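**Ticket 1725** - Sorting board, red pieces not going through opening cleanly
Status: open
Opened: 2019-01-24
Site: Gundisberg bench, Sunilstead
Owner: Justinas Butkienė

Board is the tan one from Esten. Complaint from bench: pieces bunch up at the opening between the two black bars, a few get in the tray, rest stay on the board. Want the whole pile in the tray with strokes of the green tool only, no fingers.
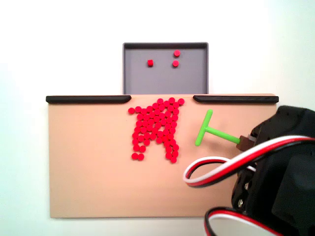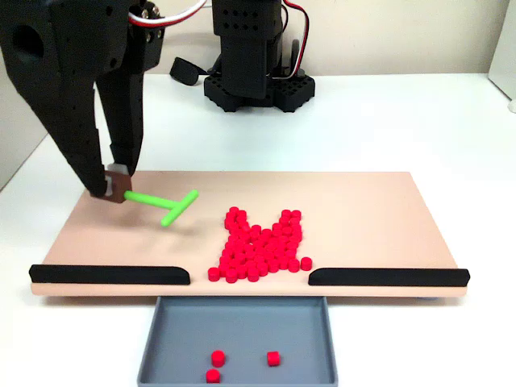
*Board with the red pieces bunched by the opening. Tray shows in the first one, green T tool in the second.*

**Notes so far**

- Tray seating. Tray edge has to sit tight to the board. Ran a fingernail over the join, no lip I could feel. Leaving it alone.
- Bars. Left one was loose when I got here, re-taped. Checked it against the right one with a ruler, ends are level now. Did not widen the gap yet.
- Board surface. Wiped with dry cloth. Somebody had used the spray cleaner last week and it leaves a film, pieces drag on it. Pls don't use the spray.
- Pieces. Standing ones slide ok. Ones that tip over roll sideways and wedge against the bar tips. Think this is most of the problem tbh.
- Tool. Crossbar needs to stay flat to the board for the whole stroke. If one end lifts, pieces go under it and you have to go back for them.

**Tried**

1. One long push on the whole pile. Jams every time. Front ones go in, then the pile locks solid between the bar tips.
2. Short strokes, 25 mm, from the back of the pile. Better. Still jammed on stroke 7, cleared by pulling back and going again.
3. Short strokes but working the sides in first, then the middle. Best so far, 5 runs and only one jam. Slow though.
4. Tilting the board w/ a folded card under one edge. Bad idea, tray slid off. Card is out again, dont bother.

**Next**

- Ask Appiah if they can cut bars with a rounder tip, or send the longer ones so we can play with the gap
- Repeat no. 3 with a clean dry board and write down which side jams
- Need a second tray, this one gets emptied by hand between runs and thats where the time goes
- Spare pieces are in the drawer under the bench, count them back in pls, we were short after the last lot

**Update, after lunch**

Did no. 3 again on the dry board. No jam but two pieces ended up behind the left bar, had to pick them out. Bar had crept, tape not holding. Going to try the thin double sided stuff. Leaving ticket open till bars are fixed down properly.

JB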